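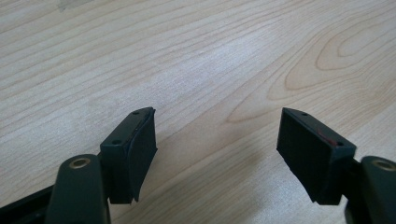
밝은 나무 식탁과 오래 사는 법

식탁은 집에서 제일 고생하는 가구다. 뜨거운 냄비가 올라오고 아이가 포크로 긁고, 귤껍질이 밤새 말라붙어 있기도 한다. 그런데도 요즘 밝은색 원목 식탁을 들이는 집이 부쩍 늘었다. 얼룩이 잘 보일 텐데 괜찮을까 싶다가도, 아침 햇빛이 상판에 길게 눕는 걸 한번 보고 나면 마음이 확 기운다. 나도 그렇게 넘어간 사람이다!

가구 복원가 프랑신 볼리외(Francine Beaulieu)의 작업실 카스덴(Kasden)에 들어서면 대팻밥 냄새부터 난다. 안쪽 벽에는 손님들이 맡긴 상판이 세워져 있고, 창가에는 그가 가장 아끼는 식탁이 놓여 있다. 올해로 77년 된 물푸레나무 식탁이다. 모서리는 손에 닳아 둥글고 한쪽 끝에는 잉크가 번진 자국이 남았는데, 볼리외는 이 자국을 한 번도 갈아낼 생각을 하지 않았다고 한다.

"여기서 누가 편지를 썼겠죠. 그걸 왜 지워요."

그의 손을 거친 식탁은 새것처럼 번쩍이지 않는다. 깊은 흠은 메우고 흔들리는 다리는 다시 맞추지만, 살면서 생긴 얕은 자국은 대부분 그대로 둔다. 손바닥으로 쓸어보면 매끈하다가 살짝 파인 데가 걸리는데, 그 촉감이 참 좋다.

오일이냐 바니시냐

밝은 나무를 고르는 사람이 가장 오래 망설이는 대목이다. 바니시는 표면에 막을 만들어 물과 기름을 잘 막아준다. 대신 한번 깊게 긁히면 그 자리만 손보기가 까다롭다. 오일은 나무에 스며들어 결의 느낌이 살아 있고, 흠이 나도 그 부분을 사포로 문지른 뒤 덧발라주면 된다. 물잔 자국은 각오해야 한다.

볼리외는 오일 쪽이다. 다만 색이 들어간 제품은 피하라고 권한다. 투명한 오일도 단풍나무나 자작나무에 바르면 노란 기가 돌 수 있으니, 상판 아랫면에 먼저 시험해보는 게 안전하다. 나도 집에 와서 식탁 밑에 기어 들어가 발라봤는데(허리가 꽤 아프다) 생각보다 빛깔이 따뜻해서 한참 누워 쳐다보았다.

바르는 법은 어렵지 않다. 마른 천으로 먼지를 닦고, 고운 사포로 결을 따라 가볍게 민다. 오일은 얇게 펴 바르고 남은 것은 바로 닦아낸다. 카스덴에서는 여덟 시간을 말린 뒤 한 번 더 바른다. 오일이 묻은 천은 저절로 불이 붙을 수 있으므로 뭉쳐서 버리지 말고, 물에 적셔 뚜껑 있는 금속 통에 담는다.

둘이 앉을까, 넷이 앉을까

크기 이야기가 나오자 작업실이 시끌시끌해졌다. 마침 상판을 찾으러 온 로스(Ross) 부부는 두 사람이 사는데도 네 명이 넉넉히 앉는 식탁을 쓴다. 한쪽에서 밥을 먹고 반대쪽에는 맞추다 만 퍼즐을 펼쳐두기 때문이란다. 퍼즐은 거의 넉 달째 그 자리에 있다고 했다. 부러웠다. 밥때마다 치우지 않아도 되는 자리라니!

반면 작은 부엌이라면 접이식 상판도 훌륭한 답이다. 볼리외가 보여준 히다노(Hidano) 식탁은 양쪽 날개를 내리면 벽에 바짝 붙고, 경첩이 안으로 숨어 있어 무릎이 걸리지 않는다. 모두스(Modus)라는 이름의 긴 벤치와 짝을 이루는데, 손님이 없을 때는 벤치를 현관으로 옮겨 신발 신는 자리로 쓴다.

카스덴은 6월 9일부터 식탁 손질 수업을 연다. 준비물은 헌 면 티셔츠와 앞치마, 그리고 집에서 쓰던 나무 도마다. 도마로 연습한 다음 상판으로 넘어가고, 식탁 다리를 조이는 법은 10월 수업에서 따로 다룬다.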